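Plillavow 3.2 adds contact-aware replanning for tabletop arms

2021-08-26

The Tisthorpe group has released version 3.2 of Plillavow, its open-source planning layer for single-arm manipulation. The main change is a replanner that takes the shape of the gripper into account throughout a placing move, including the last few centimetres, where earlier versions treated the hand as a simple box.

The old model caused trouble when two open containers stood close together. A box large enough to cover the fingers overlapped the neighbouring container, and the planner either rejected the goal or lifted the object and tried again from another side. Version 3.2 swaps the box for a set of 47 convex pieces and checks them only against objects near the target.

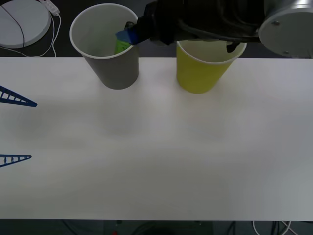

Paper cups are used for the placing benchmark, with the goal set inside one cup and the other treated as an obstacle that may be approached but not pushed. Each run is logged with the planned path, the joint torques and the camera stream, so that a failed placement can be replayed offline in Skudau, the group's viewer. The test set holds 3977 logged runs – 305 of them from the new release.

The replanner runs at 200 Hz on a desktop processor. Perception is unchanged and still relies on the Goel pose estimator, which must be installed separately. Configuration files from 3.1 will load, but the "hand_box" setting is now ignored and a warning is printed. Support for two arms remains on the development branch and is planned for January.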